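Trorness test rig gets its bearings back
October
By Tuấn Doãn

The machine that has kept the Trorness workshop busy this autumn weighs nothing, needs no oil and still managed to be out of action for most of a week.

It is a simulated one - a household fetching robot called Konano, which spends its working life in a rendered living room, learning to bring people things they could have got up for themselves. Its keepers reset the room, send it in, mark the result and do it again. When all is well they get through 2,270 runs overnight. When all is not well they get through 2,270 failures, which takes the same time and uses the same electricity.

The trouble began after an update to the physics settings. Konano's grip, which had been dependable, started closing a little short of whatever it was after. The first suspect was the gripper model, which was taken apart joint by joint and put back together exactly as before. The second was the room itself, and there the workshop found its fault. The sofa had been brought in again from a newer furniture file, and the surface the robot could feel no longer matched the surface it could see.

Repair meant putting the machine to one side and going over the room without it. The seat was checked first, with the small items left lying on it, then the floor between the sofa and the white table at the back, where Konano does most of its driving.
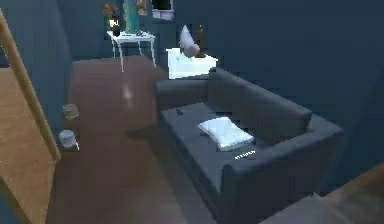

Mirjam Postma said the sofa had been given far too much of the blame, and that anyone who changes the physics and the furniture on the same afternoon deserves whatever they get. She would like the two jobs kept apart in future, with a short test of 20 runs after each.

Her wish has been granted, at least on paper. The new routine begins with the arm parked and its joint readings set back to zero. The contact surfaces are then drawn over the furniture in a loud colour and compared by eye, a task the workshop had hoped to leave to software. Only after that is the robot let back into the room.

On the first full night after the repair, Konano finished 1,614 runs before a full disk stopped it. The grip held up in 87 per cent of them, close to its old form. The disk has been emptied, and a warning light has been added to the control page, next to the warning light for the last thing that went wrong.

The same check will be run on the kitchen next, where the drawers have lately been opening by themselves.

Contact the newsdesk | © Trorness | Back to top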